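Review: the Tichý two-arm bench cell, seen at the Plukdale open day

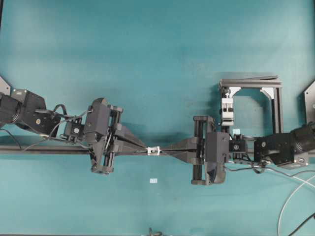
Catcombe wrote in the comments on last month's preview that a two-arm cell at this price would be fine for handing parts over and useless for anything that needs force. I went to the March open day at Plukdale partly to check that. My answer is that the comment is half right, and the half that is wrong matters if you run a small shop.

The Tichý cell is sold as a bench unit. You get two arms, two parallel grippers, a camera on each wrist, the frame and the control box. The one at Plukdale was set up on a blue table with the arms facing each other, and the job for the afternoon was small bracket parts. One arm picks, the other takes hold, and the part is turned or passed across between the fingertips.

The demo ran from 2 in the afternoon until closing. Visitors could stand close, ask for the cycle to be stopped, and look at the screen while it was stopped. I liked that. At most shows you get a loop behind glass and a brochure.

Handling

The fingers are long and tapered, which suits small parts. They can meet over a part without the gripper bodies getting in each other's way. The handover was slow but clean. I watched 67 handovers and kept a tally in my notebook. The cell dropped 2. After both drops the arms stopped, backed off and waited for someone to clear the part. There is an automatic retry, but it was switched off for the day.

Force is where Catcombe has a point. When the operator swapped in a part with a tight fit, the cell pushed, gave up and reported an error. It did this every time. The staff said a stiffer finger is planned. I can only review what was on the table.

Cameras

The wrist cameras are small and sit close to the work. The picture on the monitor was sharp at the fingertips and soft past that. For picking off a flat table this is enough. When the part was placed at an odd angle the software took a second look from the other arm, and that added a noticeable wait.

Changing a camera takes a hex key and a few minutes. The calibration afterward takes longer, and the manual is thin on this. I read the section twice at the stand and still had to ask.

Cables

This is my main complaint. The cables run on the outside of the arms, with a loop over the wrist. On a demo bench it does no harm. In a shop where people reach across the table all day, I would want them sleeved and clipped down before the first shift. A sleeve kit is listed as an extra and should be in the box.

Software

Jobs are built in Plollia, which runs in a browser. You move the arms by hand, save the points and put them in order. A visitor with no experience made a short pick and place job while I was there, with some help at the end. Editing a saved point is harder than it should be. You have to open the whole job, find the point by its number and save everything again.

Noise and space

The cell is quiet. We talked next to it at a normal volume. It needs a sturdy table, and the frame takes up more depth than the sales sheet suggests, so measure first.

Price

The rental offer at the open day was 500 a month with setup included. The service interval is 4,000 hours. Spare fingers are sold in pairs only.

Verdict

Good for passing, turning and placing small parts at a steady, unhurried pace. Poor for press fits. If your work is mostly the first kind, ask for the rental and bring your own parts to the next open day, including the awkward ones. Plukdale will run them for you if you send a drawing ahead.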